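Notebook, hand capture, spray-and-wipe task
2022-11-29
Written up by Solveig Vik. Copy to Embla and Helge.

Target for this task on the Jatasa sheet is 700 examples. We are at 80 I would put my name to. The sheet says 100, and I have asked Helge to take the other twenty back out until somebody has looked at the finger data against the video.

Same recipe as in June: glove on the right hand, marker cube on the back of it, fixed camera, spray bottle and cloth on the round table. Pick up bottle, spray, put down, wipe with cloth. The Nuleo people want "natural" motion. I remain unconvinced that anyone wipes a table naturally with a cable running off their arm, but that is an argument for the Falline call and I have lost it once already.
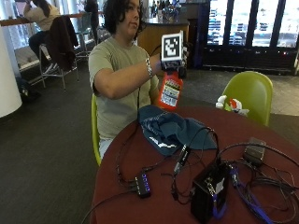

Bottle in hand, arm across the body. One marker face toward the camera.

This pose is the one I keep going on about. With the arm across the body the wrist turns and we can end up leaning on a single face of the cube for the pose estimate. One flat square at that distance is ambiguous, and the solver is perfectly happy to hand you the wrong tilt with a nice low error. Helge says the smoothing takes care of it. The smoothing makes the curve prettier. I plotted 6 episodes raw and smoothed and in two of them the wrist still rolls over in a way no wrist does.

Embla's counterpoint, which is fair: the policy may not care about wrist tilt during the carry, only at grasp and at spray. Could be. Then let's score those two moments separately and stop quoting one tracking number for the whole episode. I can't tell from the current number whether we are good where it matters or just good while the hand is sitting still.

Other grumbles:
- Trigger pull. The finger readings show a squeeze. They do not show whether anything came out of the bottle, and the label file has a "sprayed" column filled in as yes all the way down. Who filled that in? If it was the script, delete the column.
- Cloth. No sensing on it at all, so cloth state is whatever the camera gives us. Dark cloth on a dark red table. Lovisa asked for a lighter one, I second it.
- Cabling on the table takes up a good part of the right side. If the model learns that wiping only ever happens on the clear side, we will have taught it that ourselves.
- Same table, same chairs, same background in every episode so far. Elvia calls this "a controlled start". Fine, but then it can't be called varied in the report.

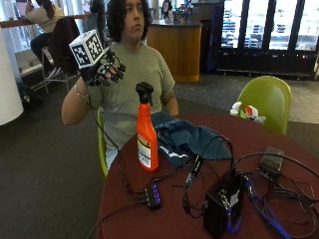
Hand up near the shoulder, cube clear of the body, bottle and cloth on the table.

With the hand up like this there is more than one face to work with, so this is the kind of pose I'd trust for checking the cube-to-hand offset. Proposal: hold it for a few seconds at the start and again at the end of each episode, then compare. If the offset has moved between the two, the cube has shifted on the glove and the episode goes in the doubtful pile. Costs us very little. Embla agrees, Helge thinks it will annoy whoever is wearing the glove. Probably will.

To do
Helge — raw pose export without smoothing, for all 80.
Me — score grasp and spray windows by hand on a subset, blind to the solver error.
Lovisa — lighter cloth, second bottle with a different shape.
Elvia — ask Lindholm if their table is free, any table that isn't this one.

No training run until the first two are done. Last time we trained first and spent the following week explaining a result that was mostly clock offset.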